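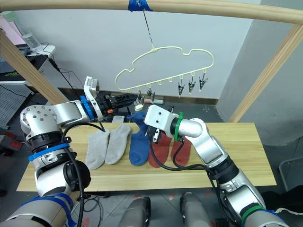 Those of you who have been reading since September will remember how often I have grumbled about the laundry end of home help, and how glad I was when Ayantu Tsegaye wrote to tell us that Skornow had opened bookings for its two-armed sock-hanging service, Omunine. It comes as a hire package for care homes and small laundries: both arms, the grippers and 4 visits from a fitter to get you going.
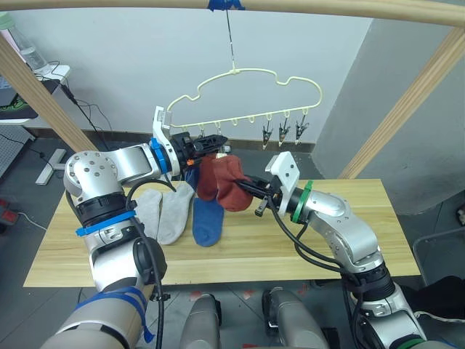
You may keep your own table and your own clip hanger, which pleased me no end (ours is a dear old thing and I should hate to part with it!). The trial place costs 80 pounds a month, and Liya Feyisa at Arkden will happily talk you through the small print, at some length if you let her.

I do have one or two grumbles. I would like a plainer handbook, and 20 pages on cables is a great deal for anybody to read over a cup of tea. 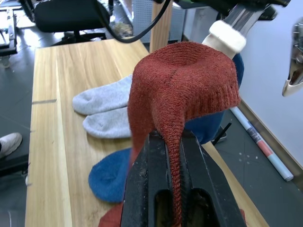
How to book

Send your name and a note of your table size to Liya by 21st April. There are 42 trial places, and readers of this newsletter can ask for the Alemneh rate.
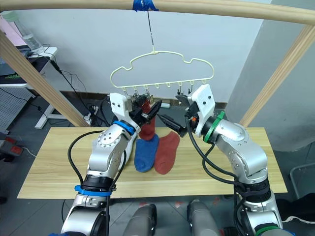

Omunine with a red sock at the clips.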